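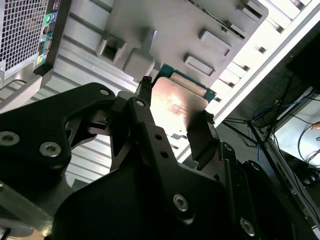
The processor, with its metal lid and the row of gold contacts along the green edge

Ticket: Office desktop shuts itself off during exports
Opened by: Hrefna Hallgrímsson
Assigned to: Ritchie helpdesk
Opened: 2018-10-20
Status: Closed

Hi all, me again, sorry! The desktop in the map room has started shutting off in the middle of big exports. No blue screen, no warning, just click and it's black. I do the print files for the Prondale trail maps on it, and a full export is 205 pages, so you can imagine how I feel when it dies on page 190-something.

It never does it when I'm writing email or poking around in a spreadsheet. It did behave oddly back in August too, but I blamed the power strip and swapped it, and then I had a quiet stretch with no exports, so I can't tell you if that fixed anything.

What I've tried so far:
Restarted (many, many times)
Different wall outlet
Unplugged the scanner and the second monitor
Exported 5 pages at a time, which works but takes all afternoon

Please help, the printer wants these files soon.

Reply from Preben Zoëga
Hi Hrefna. Can you look in the event log for me and tell me what's listed right at the time it goes off? Also put your hand near the back vent during an export and tell me if any air is coming out.

Reply from Hrefna Hallgrímsson
OK, the log says Kernel-Power 41 every time, and nothing useful before it. Air is coming out and it's really warm, like hair dryer warm. The fan gets loud for a bit and then off it goes. I installed the temperature program you linked last year (I still had it!) and watched it during an export. It climbed to the high nineties in Celsius and then the screen went dark, so I didn't get to see the last number.

I should mention that Mitra Taheri moved the whole computer to the other side of the room this summer when we got the new plotter. It rode down a hallway on a cart with one bad wheel. No idea if that matters but I'm putting it in here.

Reply from Preben Zoëga
It might. Error 41 only says the machine lost power without shutting down, so by itself it doesn't tell us much, but with those temperatures I'd look at the cooler first. Please don't run any more full exports on it for now. Frida Kragh is out your way and can open it up.

Reply from Frida Kragh
Opened it up. Two of the four pins that hold the cooler to the board had popped out, so it was sitting crooked. The old paste was dry and crumbly on one side. Cleaned everything off with alcohol, put on fresh paste, pushed all the pins back in until they clicked. Blew out the front filter too, that was pretty bad.
Ran a stress test for 3 hours. Topped out at 71, no shutdowns. Please try your normal workload and let us know.

Reply from Hrefna Hallgrímsson
Ran the full export this morning and it finished!! All 205 pages, and I went and got coffee in the middle of it like a person with nothing to worry about. The fan is so much quieter too – I had gotten used to talking over it.

Only one strange thing. The clock is off now, it thinks it's the middle of the night, and the Baten shared drive wouldn't let me log in until I fixed it by hand. Did something come loose?

Reply from Frida Kragh
That's me, sorry. I took the coin battery out while I was in there and forgot to set the clock afterward. If you've set it once, it should stay. If it's wrong again tomorrow, the battery is weak and I'll bring you a new one.

Reply from Hrefna Hallgrímsson
Still right today, and the drive is letting me in. Ruwan Dissanayake has the same model at the front desk and says his is loud too, so I told him to open his own ticket. You can close this one – thank you both so much!

Closed by Preben Zoëga
Cause: cooler partly detached, dried thermal paste. Follow-up: check cooler pins on the front desk machine.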